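Steckdosenleiste am Basteltisch befestigen, ohne die Platte anzubohren?

Drucken | Per E-Mail senden

Eingestellt im Dezember von Jarrah Ashby, Rubrik Möbel und Werkstatt

Hallo zusammen,

ich habe mir im Nebenzimmer einen Arbeitstisch eingerichtet, an dem ich hauptsächlich nähe und gelegentlich kleine Sachen löte. Der Tisch ist ein Modell namens Ollerholm, gebraucht gekauft, Massivholz, geölt. An der Wand gibt es nur eine Doppelsteckdose, und die sitzt knapp über der Fußleiste hinter dem Tisch. Jedes Mal, wenn ich von der Nähmaschine aufs Bügeleisen wechsle, krieche ich unter die Platte.

Nun möchte ich eine Steckdosenleiste am Tisch haben. Anbohren möchte ich die Platte nicht, weil der Tisch irgendwann ins Esszimmer soll. Doppelseitiges Klebeband habe ich an der Unterseite schon versucht. Es hat zwei Wochen gehalten, dann lag die Leiste am Samstag auf dem Boden. Vermutlich liegt es am Öl.

Meine Fragen: Wie befestigt man so etwas lösbar? Gehört die Leiste nach oben oder nach unten? Und darf das Bügeleisen überhaupt mit dran, zusammen mit Nähmaschine und Lampe?

Danke schon mal
Jarrah

Antwort von Faden

Auf geöltem Holz hält Klebeband schlecht. Du kannst die Stelle mit Spiritus entfetten und es noch einmal versuchen, dann sieht man später aber den Fleck. Unten stört das nicht, oben schon.

Ich würde es mit Klemmen lösen. Es gibt Steckdosenleisten mit Tischklemme, die schraubt man wie eine Schreibtischlampe an die Kante. Vorher die Plattendicke messen, viele Klemmen gehen nicht über vier Zentimeter. Zwischen Klemme und Holz kommt ein Stück Filz oder Kork, sonst drückt sich die Schraube ab. Nach ein paar Tagen nachziehen, der Filz setzt sich.

Zum Platz: nach oben, und zwar nach hinten. Unter der Platte suchst du den Schalter jedes Mal mit den Fingern, und beim Nähen hast du die Kabel am Knie. Vorn oben liegt dir die Leiste im Stoff.
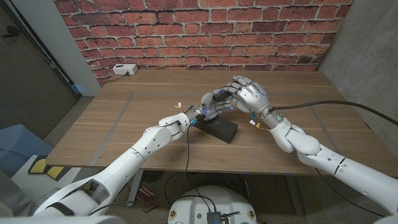
Beim Stoff kommt es darauf an, dass er nach links und nach hinten frei weglaufen kann, vor allem bei Vorhängen und Bettwäsche. Alles, was mehr als ein paar Zentimeter hochsteht, hält die Bahn auf, und dann werden die Stiche ungleichmäßig. Eine kleine weiße Leiste nahe der hinteren linken Ecke, von der das dünne schwarze Kabel gleich zur Hinterkante hinunterläuft, nimmt wenig Platz weg. Ob links oder rechts, würde ich danach entscheiden, wo deine Maschine steht. Bei mir sitzt der Anschluss der Maschine rechts, also habe ich die Leiste rechts. Bei großen Bahnen klemme ich sie ab und lege sie so lange auf den Rollwagen.

Was auch hilft: Mit Malerkrepp auf der Platte abkleben, wie viel Fläche du zum Arbeiten wirklich brauchst, und eine Woche so nähen. Danach weißt du, welche Ecke du entbehren kannst. Das Krepp aber nicht monatelang drauf lassen, bei geöltem Holz bleibt sonst ein Rand.

Antwort von Cekthorpe

Zur Elektrik, das ist oben gar nicht beantwortet worden.

Auf jeder Leiste steht die zulässige Gesamtleistung, bei uns meistens 3500 oder 3680 Watt. Eine Haushaltsnähmaschine liegt bei unter 100 Watt, eine LED-Lampe noch weit darunter. Ein Bügeleisen hat gern 2400 Watt, eine Dampfstation auch mehr. Rechnerisch passt das also an eine ordentliche Leiste. Trotzdem würde ich das Bügeleisen direkt in die Wanddose stecken. Es zieht lange hohen Strom, und wenn die Kontakte in der Leiste ausgeleiert sind, wird es dort warm. Du hast eine Doppelsteckdose, also eine Hälfte für die Leiste und eine fürs Bügeleisen.

Keine zweite Leiste an die erste hängen. Das Kabel nicht zwischen Tischbein und Wand einklemmen. Eine Leiste mit Schalter nehmen und nach dem Löten ausschalten. Wird ein Stecker oder das Gehäuse merklich warm oder verfärbt sich, gehört die Leiste in den Elektroschrott.

Wenn die Dose knapp über der Fußleiste sitzt und der Tisch dicht davor steht, nimm einen flachen Winkelstecker.

Antwort von Kļaviņa

Kabelbinder ums Tischbein, fertig. Habe ich seit Jahren so.

Kommentare (3)

Jarrah Ashby: Danke euch. Platte ist 2,8 cm dick, also sollte eine Klemme passen. Das mit dem Krepp probiere ich zuerst aus. Bügeleisen kommt an die Wand.

Faden: @Kļaviņa Am Bein kommt man doch genauso schlecht dran wie unter der Platte?

Kļaviņa: Kommt auf den Tisch an. Meiner steht frei im Raum.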